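How I Pack a Day Bag for a Long Train Ride With Little Kids

My sister asked me to write this up after our August trip to Fastham, so blame her if it goes on too long. The ride is five hours if everything goes right, we do it a few times a year with a four-year-old and a toddler, and I've packed that bag badly enough times that I finally have a system. It isn't fancy! You need one backpack, some zip bags, and half an hour the night before when the kids are asleep.

Step 1. Pick the bag

Use a backpack. I know the big tote looks like it holds more (it does) but you're going to be holding a hand, a stroller handle and possibly a banana, and a tote slides off your shoulder at the exact moment the doors open. Mine is an old Brennan school bag with two outside pockets and a zipper that sticks in the cold. If yours has a stiff bottom, even better, it'll stand up by itself on the floor between your feet.

Empty it completely first. Turn it upside down over the trash and give it a good shake. I found a full sandwich crust in there last time.

Step 2. Lay everything out

Put it all on the kitchen table before a single thing goes in the bag. I start with the small stuff, the packets and wipes and snacks, and then clothes, and then toys last because toys are where I get carried away. Leave it there while you do the dishes and come back to it. You'll take a couple of things away, I promise. I always do.

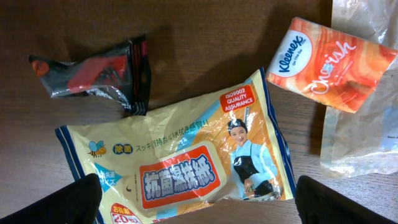 Wet wipes and other small packets on the table.

Wipes are the one thing I'd never cut down on. Get a pack that's at least half full and check that the sticky flap still sticks, or they'll be dried out by lunchtime. If the flap has given up, put the whole pack inside a zip bag and squeeze the air out. I keep ours in the outside pocket, always the same side, so I can reach back and get it without looking.

Step 3. Sort into zip bags

I make these up:

Snack bag. Dry things only. Crackers, cereal, raisins if you're brave. Anything that melts or leaks gets its own bag.

Change bag, one per kid. A shirt, pants, underwear or diapers, socks. Roll them up together so you pull out one lump and you're done. Write the name on the outside with a marker, even if you think you'll know.

Mess bag. Empty! This is for whatever comes off the kid. Put in two, they weigh nothing.

Quiet bag. Crayons, stickers, a small notebook, one toy car. Skip anything with more than a few pieces. We lost most of a farmyard under a seat somewhere past Clandance and I can still hear the crying.

The grown-up stuff (phone charger, tickets, keys, painkillers) goes in a pouch of its own. I used to throw it in loose and then stand on the platform digging for tickets with a line of people behind me.

Step 4. Load it backwards

Think about what you'll want first and pack that last. For us it goes like this, bottom to top: change bags, spare sweater, quiet bag, snacks. Water bottles go upright in the side pocket and NOT in the main part. I don't care what it says on the lid about being leakproof.

The heavy things should sit against your back. If the bag pulls you backward when you put it on, move the snacks and bottles around until it doesn't, and try it again with your coat on. 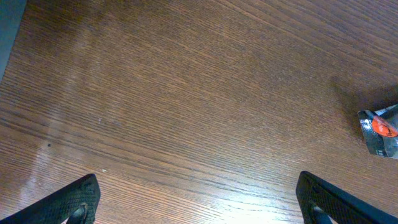
Once it's zipped, lift it by one strap and walk up the stairs. If you're puffing at the top, something has to go, and in our house it's usually books. One paperback each is plenty. They'll want you to read the same one over and over anyway.

Step 5. Do the morning bit

Some things can't go in until you leave, so I write them on a sticky note and put it on the bag itself. Ours says:

sandwiches
milk cup
the rabbit
phone off charger

The rabbit is on there twice now, after an incident.

Step 6. On the train

Don't unpack everything onto the fold-down table, however much room there seems to be. Bring out one bag at a time and zip it up before you open the next. I hold back the stickers until we've been moving for 30 minutes, so there's still something new when the window gets boring. Start tidying two stops early. Toddlers' shoes take forever and one of them is always off.

When you get home

Take the food out that same night, please, even if you're dead on your feet. Leave the rest by the door. Next day I wash the clothes, top up the change bags and put them straight back in, so the following trip is half packed already.

My friend Caoimhe does hers with packing cubes and swears by them. I tried and kept forgetting which was which, but if you're a cube person you can swap them in for the zip bags at Step 3 and everything else stays the same. Keep the mess bags plastic, though.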